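About Us

Tesora moves other people's goods across borders and does the paperwork that goes with them. We are freight forwarders and export documentation agents. If you make something, sell it to someone in another country and would prefer not to learn what a certificate of origin is, we would like to hear from you.

The firm started with two desks in Burcombe, above a shop that sold bathroom fittings. Our first customer was the shop. They had sold a bathtub to a buyer overseas and had no idea how to get it there. We had only slightly more idea, but we had the forms, and we had read them. The bathtub arrived. So did the invoice from the port for storing it eleven days longer than planned, and we still keep that invoice on the wall by the kettle.

We have grown since then, though not so much that you will be passed from one department to another. When you call, the person who picks up either has your file or sits within shouting distance of whoever does. Last year we cleared 2,243 shipments. Of those, 497 were first exports for the customer, and that is the part of the job we like best. First-time exporters ask good questions, mostly beginning with "Why on earth."

What we do

Export and import documentation. Commercial invoices, packing lists, bills of lading, certificates, permits, and the letter that explains why the other documents disagree with each other.

Customs coordination. We talk to customs so you don't have to. We find them perfectly reasonable people who happen to care a great deal about commas.

Booking and consolidation. Sea, air and road. If your goods fill half a container, we will look for someone respectable to fill the other half.

Tariff classification. Every product in the world has a code, and a surprising number of products seem to have three. We pick the one we can defend in writing.
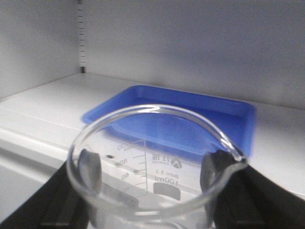
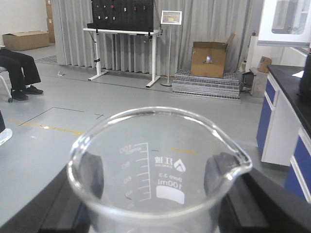 Who we work with

Most of our customers are manufacturers and distributors with fewer people than they would like. They ship appliances, catering equipment, pump parts, instruments, furniture and, in one long-running case, church bells. We don't handle live animals. We tried it once, with all the proper permits, and the office has never been so divided.

For deliveries at the far end we have two regular partners. Oláh looks after road haulage and customs entries across central Europe, and has rescued us from more public holidays than we care to admit. Bredutard runs the bonded warehouse where most of our consolidated loads are put together. Both were chosen the same way, by sending them something awkward and watching what happened. We pay them on time, and they answer the phone.

How we charge

We quote in writing before we book anything. The quote lists our fee, the carrier's fee and any duties we expect, each on its own line. If a port or a carrier adds something later, we send you their bill as it came to us, without decoration. We don't charge for a first conversation, even a long one, and we will tell you if your shipment is simple enough to send with an ordinary courier. This has cost us some business over the years. It has also brought a fair amount of it back, usually in a bigger box.

What we ask of you

Tell us what is in the crate. All of it, please, including the spare parts somebody tucked in at the last minute as a kindness. Give us the real weight and the real value. Let us know about a shipment before the truck is at your loading dock – the day before is good, the week before is lovely.

Working here

We take on a trainee export clerk most years, usually in November, when the season is busy enough that they find out quickly whether they like it. No experience is needed. We look for tidy habits, a decent telephone manner and a suspicious attitude toward round numbers. Trainees spend their first months checking other people's documents, and are encouraged to enjoy finding our mistakes.

Finding us

The office is still in Burcombe, now on the ground floor, the bathroom shop having moved to larger premises. Parking is behind the building. The sign on the gate says deliveries only, but visitors may ignore it.

Page last updated 17/12/2018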